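How many doorway runs before I train again?
ulodeck_fan · 18 Oct 2024 · 3 comments · 2 shares

I'm collecting simulated drives for a small network that steers through doorways. I have 300 runs, and 70 of them end at a bathroom with a glazed door. It still clips the door edge in 9 tests out of 30. Do I need more runs or different ones?

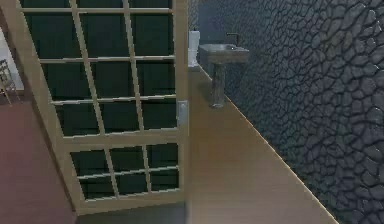
Bathroom view with the door open, pebbled wall on the right.

Would anyone change the start points?

nilby
Different ones. Swing the door to other angles and begin some runs badly lined up, then steer out of it by hand. If every run starts straight, it never learns to correct. Keep 30 runs back for testing and don't train on them.

forsberg22
Just get more, worked for me.

akunstead
Agree with nilby. Swap the wall and floor textures too, or it may learn the stone wall as a cue.

4 people found this helpful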